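1/ Norovirus update for Ridano district, May. Laboratory-confirmed cases stand at 58, up from 51 in the last bulletin. Hospital admissions are unchanged.
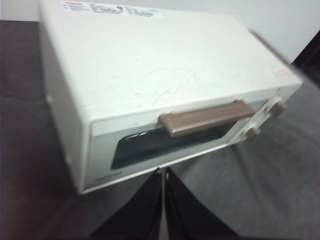 ## 2/ Testing

Samples go to the Rastogi laboratory. Positives are confirmed by PCR. Notex rapid kits are used for ward screening only and are not included in the count.

3/ Alcohol gel has limited effect on norovirus. Wash hands with soap and water. Clean hard surfaces with a bleach-based product and leave it on for the time given on the label.
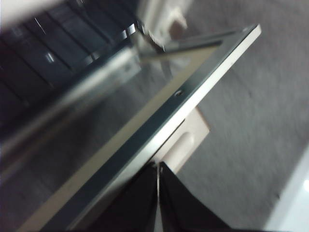 *Glass panel and metal edging, close up.*

4/ Stay off work or school until 48 hours after the last symptoms. The helpline has taken over 3140 calls, mostly on this point. Please check the leaflet first.
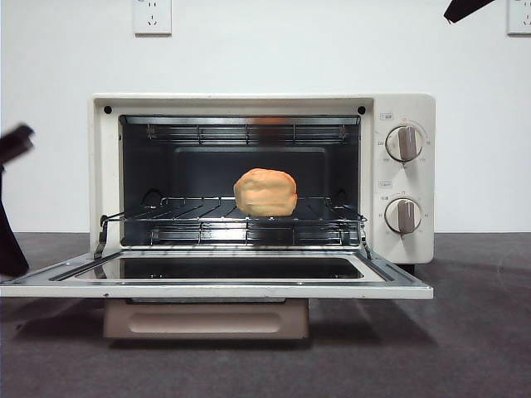 Grekisell Health Notes · No. 60

5/ Genotyping is still outstanding for the care home cluster. Figures will be revised if any samples turn out to be duplicates.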